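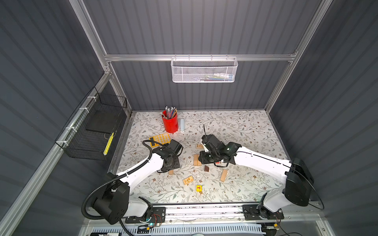 The March desk tidy is back, and I am so pleased with how many of you have already started sending things in! For anyone new to the newsletter, the idea is simple: pick one work surface, whether it's the study desk, the kitchen bench or the end of the table where the homework happens, and sort out the small stuff until you enjoy sitting down at it again. My favourite starting point is always the pencils. A glossy red cup crammed with pencils in mixed colours cheers up any table, and if you stand it towards the back left, with the calculator in front of it, you've got the two things you reach for most sitting together. Put a leafy printed mat underneath and I'd call that a very good start.

Next, look up. Baskets are the great love of my life (my family will confirm this), and a white mesh one hung from a rail takes all those little bits that otherwise drift across the desk. You can see what's in it through the sides, more or less, so you don't need to label everything. A black wire one fixed low down at the side with white cable ties is just as handy for flat boards and long skinny things that never fit in a drawer. Cable ties are cheap, they come off with one snip, and you can shift the basket along when you change your mind — I change mine constantly.

Jurgita Petrauskas from the Drelten group wrote to say she went through her pencil collection in 30 minutes and ended up with two piles, sharpened and hopeless. The hopeless ones went to her grandson, who likes the stubs for scoring cards. She also tests every biro on the back of an envelope before it's allowed back in the cup, and I've pinched that idea already. I found nine dead ones at my place. Nine!

A few of you asked about mats. A patterned one hides pencil smudges far better than a plain one, and you can trim the edges with ordinary scissors if it's too big for your table. Measure twice, please. I didn't, and now I have a lovely mat for the hall cupboard.

The swap table will be set up at the Prorkley hall again, next to the tea urn. Bring spare cups, baskets, rulers, calculators that still work and any pencils with a decent bit of life left in them. Last time we rehomed some 2000 pencils, and I'd love to beat that. Erasers are always wanted too, particularly by the Dromon crowd, who seem to eat them.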